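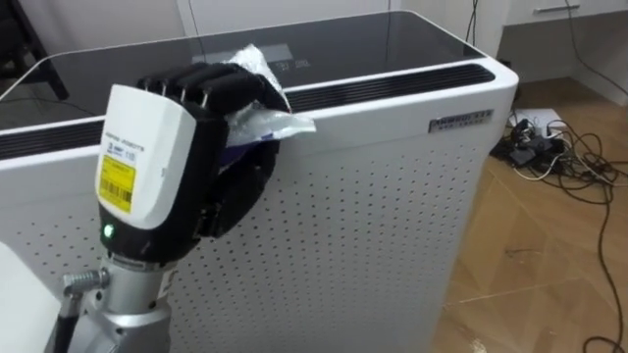
Wer in den Räumen der Firnow Hausdienste nach der Ordnung fragt, wird an Iona Buchanan verwiesen. Sie leitet seit Juni den Bereich Raumpflege und verantwortet die Pflegehinweise für sämtliche Geräte im Haus. »Auf einem Luftreiniger wird nichts abgelegt«, erklärt sie. Gerade leichte Verpackungen, etwa eine zerknitterte, milchig durchscheinende Kunststoffhülle am oberen Rand des großen weißen Geräts, seien umgehend zu entfernen. »Eine Folie wiegt nichts und wird leicht angesaugt. Liegt sie auf einem Gitter, ist die Luftführung beeinträchtigt.«

Die Hausordnung sieht für jeden Luftreiniger einen Wandabstand von 45 Zentimetern vor. Das Gehäuse wird mit einem trockenen Tuch abgewischt, der Vorfilter alle 22 Tage abgesaugt. Reinigungsmittel sind auf der Frontfläche nicht gestattet.

Shuk-fan Fu, im selben Bereich für die Entsorgung zuständig, verweist auf die Mengen. »Wir sammeln im Monat bis zu 200 Liter Folien und Hüllen«, sagt sie. Bedruckte und unbedruckte Stücke kämen in denselben Sack, Papieretiketten würden nach Möglichkeit abgezogen. Auf die Frage, ob sich die Regelung bewährt habe, antwortet Buchanan zurückhaltend: »Im Erdgeschoss ja. In den Besprechungsräumen müssen wir noch häufiger nachfassen.« Die überarbeiteten Pflegehinweise liegen am Empfang aus.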